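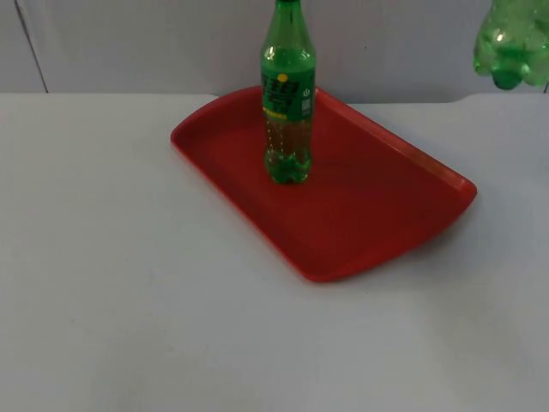

Leave the cable slack alone

Most of the hours lost on a small tray-loading cell go on the parts that look too simple to need a procedure. Ours has one arm, one tray, two bottles and a white table. The job is to pick up a bottle, stand it on the tray and let go. The arm has needed very little attention. The table and the cabling have needed a good deal, and my view is that the maintenance sheet should be written in that order.

The sheet we inherited from Fevico runs to 46 lines. Nearly all of them concern joints, firmware and finger wear. The tray gets one line: "place tray". It does not say where, or at what angle, or whether the same tray must be used after cleaning. At the Skedonier site we found that two people following that line set the tray down in noticeably different places, and both had followed it correctly.
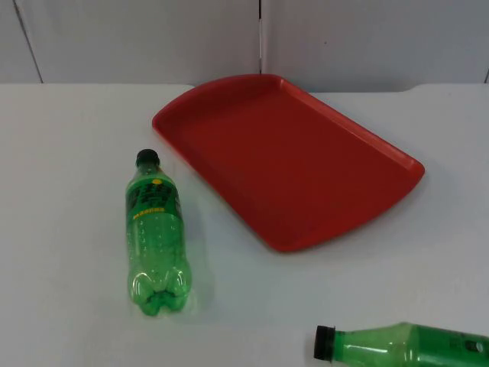
Tray and both bottles laid out on the table.

My first argument is for checking the objects before the machine. A lobed bottle base bears on its feet, and a foot that has been pushed in will make the bottle lean whatever the fingers do. The tray floor should be wiped and checked for warping with a straight edge. Labels matter too, as a band that has worked loose can drag on a finger pad. These checks take 4 minutes at the start of a shift. Homing and recalibrating the arm takes far longer, and it is usually the first thing people reach for when a bottle falls over.

The second argument is about cables. An arm with its wiring run along the outside needs free length at the elbow and again at the wrist. A new technician sees a loop hanging below the wrist, thinks it untidy and ties it back. The cable is then pulled at the connector each time the wrist turns, and after some 2,000 cycles the gripper begins to drop out for a moment in mid-move. We changed a gripper board at Isel before anyone thought to cut the tie.

Slack has a cost, I accept. A loop that hangs low can pass in front of the bottle and brush the tray rim on the way out. The answer is to measure the clearance at the lowest taught pose, with the fingers closed, and to write that figure on the sheet. If it is too small, raise the approach or move the clip further up the link. Shortening the loop should come last.
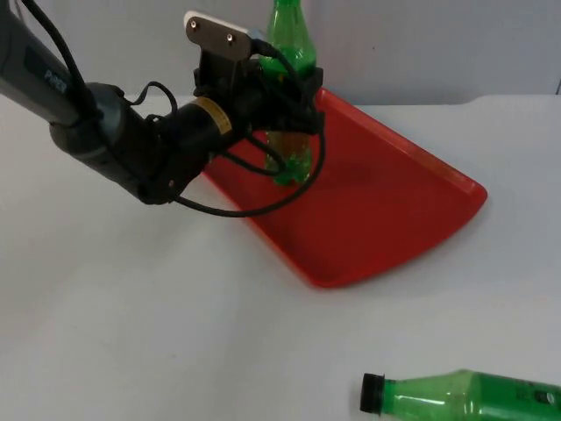 Kjell Forsberg disagrees with most of this. Slack that has to be measured is slack that ought to be guided, he argues, and a light sleeve with a fixed bend radius would take the question out of the technician's hands altogether. He would also pin the tray to a locating plate and delete the line about placing it.

I would agree on the plate for a cell that runs one product. At Wogan the tray is turned on purpose between batches, and a plate would have to come off each time. On the sleeve I remain doubtful. It adds stiffness at the wrist, and it hides the stretch of cable that most needs looking at. Until I have seen one run for a full batch, the line on our sheet stays as it is: check the loop by eye, move the wrist through its full range by hand with the power off, and leave the ties in the drawer.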